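Speaker notes, "Selling Coats With Short Films"
Plokholm Menswear Forum, 17 February 2018
Wendelin Thaler

Open cold. No slide for the first minute. Let them finish the pastries.

I have spent a good part of my working life persuading clothing labels to pay for films in which the clothes are hard to see. Pause. If there's a laugh, take it. If there isn't, Ottilie Prantl is in the second row and owes me one.

Slide 2. The Perron film. Shot for the September collection, directed by Zyanya Magaña. A man walks through a train station looking wounded. He's wearing a very good raincoat. The client asked whether he could look wounded from the front, so people would see the buttons. Zyanya said no. They were both right, and I paid for the extra shooting day.

Say the number here: 1281 people watched to the end. Of those, 88 clicked through to the coat. The launch dinner had more candles than that. (Don't mention what the candles cost. Sumeya Hailu still has the invoice.)

Slide 3. Dirkus did it the other way round. Plain wall, one tailor, a sleeve being set. The label hated it for a week, then put it in every store window. 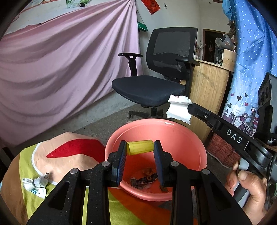 How long should a fashion film be?
Ninety seconds, unless the director has a cousin in it, in which case three minutes.

Slide 4. Budgets. Go slowly, people photograph this one. Film the lining. Buyers ask about it and films never show it.

Last bit: Teodor's story about the borrowed tuxedo, if he's said I can. Then questions, then lunch, which Plillex is paying for, so thank Plillex.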